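Stendthorpe Institute Opens Demonstration Room for Teaching Robots by Hand

Staff and students at the Stendthorpe Institute of Technology have begun recording household and office tasks in a new demonstration room, as part of a two-year project on how robots learn from people. The room opened in April on the ground floor of the Medrano Building.

The project, named Cultus, is run by the institute's Department of Mechanical Engineering together with Nireck, a company that develops software for robot arms. It will compare two ways of showing a robot what to do. In the first, an operator steers a robot arm from a distance and the arm's movements are stored. In the second, no arm is present during the recording. The person carries out the task with a gripper in each hand, and the movements of the grippers are later converted into instructions that a robot can follow.

"Remote control gives us data in the robot's own terms, but it is slow, and it takes new operators a long time to become comfortable," said Mwangi Rashidi, who leads the project. "With hand-held grippers, a person can begin useful work on the first morning. The question we have been asked to answer is how much is lost when those movements are passed on to a machine with different joints and a different reach."

The department has recorded 1,858 demonstrations to date, covering 12 tasks. These include folding a towel, placing cups on a rack, sorting pens into a tray and closing the lid of a storage box. Each task is performed by several people, as the project team wishes to capture differences in speed, height and working style. Operators receive a short training session before their first recording and are asked to rest between sets.

The position of each hand-held gripper is followed by means of a cube printed with black and white marker patterns. A camera worn by the operator records both grippers and the space in front of them. Operators are instructed to keep the cubes in view as they work and to avoid turning the wrists sharply.
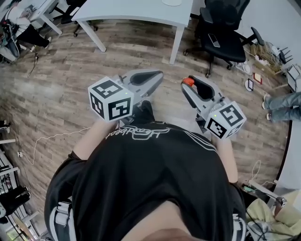
Recordings are checked by a second member of the team before they are added to the collection. Those in which a marker is hidden for too long are set aside and the task is repeated. According to the department, the most frequent cause is an operator reaching across the body with one arm.

Nine students are taking part in the work this term, four of them as part of their final-year projects. The department intends to add 400 demonstrations of two-handed tasks by the end of the summer, after which the first comparison between the two methods will be carried out on a pair of robot arms in the building's main laboratory.

The results will be presented to the faculty in a public seminar. Students from other departments who wish to serve as operators may apply through the Cultus project office in the Medrano Building. No previous experience with robots is required.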